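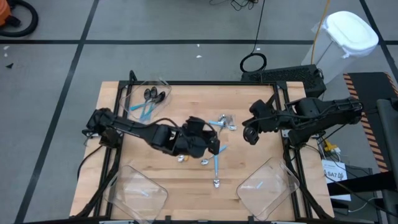
Cutlery sort, how many demos before you train?

brovivley_tom
Joined: February
Posted 09/10/2024

Two-arm setup, teleop, sorting spoons etc into clear trays. We have 70 good episodes so far. Target is 1,000 but Joscha Janssen (runs our floor) wants 2,000 before we even start a training run. Seems nuts to me. Anyone done a task like this with less? Scatter is random every time, operator picks the order. Blue handles mostly.

gripfinger
70 is plenty to START. Train something tonight, watch it fail, then you know what to collect. Dont sit on it until 2,000.

harms_bench
Disagree. Did that at Harms. Trained early, policy learned one habit (always go to the nearest tray first) and then everybody collected around that habit for weeks. Had to toss most of it.

gripfinger
That's an operator problem tho. Rotate people.

harms_bench
We did rotate. 3 operators. They all picked it up from each other.

brovivley_tom
ok so fix the order? or leave it free? Currently free. Some people clear the middle first, some work in from one side.

Gerd Eichhorn
Leave the order free, fix the rule for which arm takes what. If left and right both can go for the same spoon you get hesitation in the data, both grippers hovering, and the model learns hovering. Seen it many times. Write the rule on paper and tape it to the station.

amik_user
^ this. Also cut the dead time at the start of each episode. Ours had 3 seconds of nothing on every one and the policy just sat there.

gripfinger
Hovering isnt always bad, people need to line up. If you cut all the pauses you get jerky garbage. Leave some in.

Gerd Eichhorn
Lining up over one spoon, fine. Two arms waiting for each other, not fine. Different thing.

brovivley_tom
Wrist view from one arm, other gripper coming down in the middle. Two spoons on the left with the bowls overlapping, blue handle and orange handle. Overlaps are where we lose most episodes. Do you keep the failed grasps?
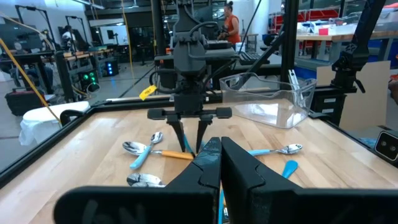 Page 2

harms_bench
Keep them if the operator recovers. Drop them if he gives up and resets. A retry is worth more than a clean pick imo

amik_user
Keep everything, tag it, decide later. Storage is cheap. We used the Bretitness tagger, ugly but it works.

gripfinger
"decide later" = never. Be honest lol

amik_user
Fair. We did go back once.

lurker_kel
Question on the orange one. If nearly all your handles are light blue the thing might just learn blue = grab. Then it skips orange. Mix more colors in or leave orange out completly.

brovivley_tom
Hm. Orange was put in on purpose for variety but yeah, not many of them. Will ask for more.

harms_bench
More orange, and other colors too. Also that spoon in your wrist shot with the bowl mostly behind the left finger. Is there a top camera in the training input or wrist only?

brovivley_tom
Both. Top one is lower res.

harms_bench
Then ok. Wrist only would be a pain there.

Gerd Eichhorn
Also the clear bin. Shiny metal in clear plastic is the worst case for a small camera. Try an opaque one for one batch and compare. Same operators, same scatter.

gripfinger
Or dont change the bin midway and wreck the set?? Finish the 1,000 first.

Gerd Eichhorn
One batch. Labeled. It wrecks nothing.

brovivley_tom
Talked to Joscha. Compromise, we train at 1,000 and keep collecting while it runs. Arm rule gets taped up tomorow. Opaque bin still under discussion, he's with gripfinger on that one. Will post numbers when I have any

lurker_kel
following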